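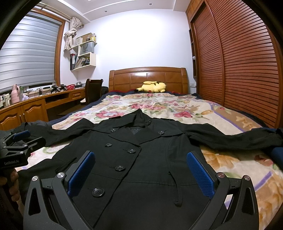 Folding laundry is still slow work for machines, according to results released June 19, 2022, by Dirnlow, a small firm that tests household automation. The company ran 126 folding trials over 17 days and found that towels and pillowcases came out neat most of the time, while anything with sleeves, a lining or a collar gave trouble. Coats were the hardest. A double-breasted coat laid open on a bed, with its wide lapel, round buttons and a loose strip of fabric at the waist, asks for a string of small decisions that a person makes without thinking — which sleeve goes in first, where the front should overlap, what to do with a collar that stands up.

Gobnait Lynch, who ran the trials, said the best system needed 17 minutes to fold a winter coat. She does the same job in under one.

"It can pick up a sleeve," Lynch said. "Knowing where the sleeve should end up is a different problem."

Of 5 systems entered, 4 finished the towel test without help. Only one, from Brennan, got through the full basket, and it left two shirts inside out.

Shops may see results sooner than homes. Gurkura, a clothing chain, plans to try machine folding in the stockroom of its Wundside store starting in November, limited to T-shirts and jeans. Coats there will stay on hangers, and staff will keep doing them by hand. Dirnlow said it will repeat the coat trials next year with the same garments.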